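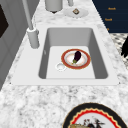 Notebook – sealant bench, 22 February 2023

Batch 137, sink rim sealant, second go

Carried on from the last page. Old mix skinned over too fast, started pulling at the edges before I could tool it. New mix has less of the drying agent and a bit more filler. Mastico base, same drum as before, lid was not on tight so I scraped the top layer off and threw it out. Whoever uses it next please push the lid down all the way round, not only on the near side.

Mixed by hand first, then on the slow paddle. Color came out a touch warmer than the Ascombe sample card. Fine on pale stone, I think. Would not pass next to a pure white rim in daylight. Need to look at it again by the window tomorow, the bench lamp makes everything yellow.

Laid beads on marble offcuts, polished side and sawn side both. Wiped them down with alcohol, let them dry. Tape on either side, bead, wet finger, tape off while still soft. Left five strips on the shelf by the door and took the rest to the warm cabinet.

Skin time better. Could tool it without hurrying and the edge stayed clean when the tape came up. Still a slight drag toward the end of the strip. Nozzle maybe, it was cut at a steep angle. Recut it for the last strips and got less drag, but by then the mix had been standing, so that proves not much.

Staining – this is the one that worries me. Last batch left a gray halo in the marble next to the bead. So far nothing on the polished faces. The sawn faces look darker along the line but they always do at first. Check at six days, then again end of next month. Do NOT wipe these with solvent in the meantime.

Pull tester: counter reads 2,981 cycles, so it is due for a service and the top jaw has play in it. I would not trust any number off it until the jaw is shimmed. Ran one old strip for feel only, bead tore through the middle and held on both faces, good sign. Not writing the value down.

Leinonen want their samples on the thin stone, the kind that flexes. We don't have any offcuts left in that thickness. Ask the yard, or saw some down from the broken slab behind the compressor. If we saw it, wear the good masks, the box is on the top shelf now.

Dromer cartridges: plunger sticks on the first squeeze, then lets go all at once and you get a blob. Same with every one I opened from that carton. Warmed one up in my pocket and it went smoother. Could be the grease. Put the carton to one side with a note on it.

To do
– shim the jaw
– window check on color
– new nozzles, the long ones
– write up the mold trial properly, the June pages are a mess and I can't read my own weights
– order gloves, medium, we are down to the smalls

Warm cabinet left on overnight, dial untouched. Please dont open it before the strips come out.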